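Kitchen circuits in older buildings, a thread. Mostly notes from the Villalobos Street walkthroughs in May.

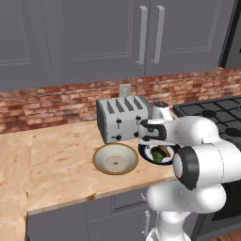
Collarside Tenants' Union / Repairs & Utilities Group

1/ A countertop outlet on a 20 amp breaker gives you 2400 watts at 120 volts. For loads that run a long time, plan on 80 percent of that, so 1920.

2/ Many of the older Villalobos units have 15 amp kitchen circuits. That is 1800 watts total, 1440 continuous. The rating is stamped on the breaker handle. Read it before you buy anything with a heating element.

3/ Add up nameplates, not guesses. A four-slot toaster can draw as much as a space heater. Put a kettle on the same circuit and a 15 amp breaker will trip, which is the breaker doing its job.

4/ Two outlets on the same wall are often one circuit. To map them: plug in a lamp, switch off one breaker, write down what went dead. Repeat. A typical unit here has 12 breakers and the labels are wrong on most panels we opened.

5/ GFCI and breaker trips are different faults. If the button on the outlet popped, suspect leakage to ground. If the handle in the panel moved, suspect overload or a short. Report which one it was. "Power went out" gets you a second visit and no repair.

6/ Do not swap a 15 for a 20 to stop the tripping. The breaker protects the wire in the wall. 14 gauge copper gets a 15. A 20 needs 12 gauge.

7/ We logged 18 units. In 11 of them the refrigerator shared a circuit with the counter outlets. In 5 the counter outlets had no GFCI protection at all. Those 5 went to Bollitz (the management company) in writing.

8/ Request form is at the Collarside desk, mornings until 11. Include unit number, breaker position, and what was plugged in at the time. Keep a copy.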